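Lakora Support Portal
Ticket 421: Left and right hand units drifting apart during recording (Pramard two-hand kit)
Product: Pramard hand-held gripper kit, pair, on trial
Site: Nunasthorpe
Status: Awaiting customer
Opened: 29/05/2026

Original message

Hello, and thank you for the quick delivery and the very thorough packing. We are on the trial of the two-hand kit and on the whole we are enjoying it a great deal, so please read what follows as coming from people who would like to keep it!

Our trouble is with the position tracking. When we record at the workbench everything lines up beautifully and the left and right hands stay where they ought to be in the playback. As soon as we move over to cupboard and locker tasks (opening a door, reaching in, closing it again) the two tracks begin to wander away from one another. By the end of a longer take the playback has one hand 40 mm inside the door, and of course the Vitale export then rejects the whole take with "pair offset out of range". We have had it on 8 takes so far and it is always the same message.

What we have tried already:
Restarted both units and the base software, in that order and then the other way about.
Redid the pairing from the start, following the card in the lid.
Swapped left for right. The fault did not follow the unit.
Wiped both lenses with the cloth supplied.
Charged everything overnight.

None of it has made a difference that we could see. I should add that we are not programmers here, so if the answer involves a command line, please be gentle and write it out in full.

Lakora reply 1

Thank you for such a clear report, and for swapping the hands over before writing, which has saved us both a round of messages. If the fault stays put when the units change places, I would be surprised if either of them were broken.

My first suspicion is the marker cube. Each hand looks out for the marker on the other one, and the software uses those sightings to pull the two tracks back together. At a bench the hands are in front of you and see each other nearly all the time. A locker door is a different matter, as it can stand between them for most of a take.

Could you please do three things when you have a moment?
Open Settings, then Pairing, and read me the figure beside "Longest gap". The trial kits go out with it set to 900 ms.
Check that the cube is pushed fully down on its mount and does not rock.
Send me one still from a locker take, saved from the left or right view, whichever is easier. Any take will do, good or bad.

Please don't change the figure yet. I'd like to see the picture first.

Customer reply

Longest gap reads 900, so it is as you sent it. The cubes are both firm, although one had a greasy thumbprint on it (mine, I fear) and that has been cleaned off. The still is attached below. I have three more of the same bank of lockers if they would be of any help to you.
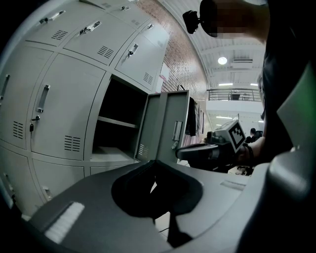
Posted by: Lakora Support, Pramard kits desk
In reply to: Customer, ticket 421

Lovely, thank you, that is just what I wanted. The marker pattern on the other hand's cube is in plain view here, with that hand pointing towards the open locker door, so this is the sort of moment when the software should be able to tie the two tracks together. The long plain run of lockers worries me a little more. Rows of similar doors are hard going for the tracker, and it leans on the marker all the more when there isn't much else to tell one spot from the next.

So, two changes, please. Set "Longest gap" to "Auto" and save it on both units. Then begin each locker take with a slow look around the room before you touch a door, and bring the hands together in view of each other once the door is open and again after it is shut.

If you could record two fresh takes that way and run them through the Vitale export, I'll keep the ticket open in the meantime. There's no command line anywhere in it, I promise. Should the offset message come back, attach the log from the export folder and I will pass it on to the tracking people with your still. I have also asked for your trial to be extended, so that you don't lose time over this.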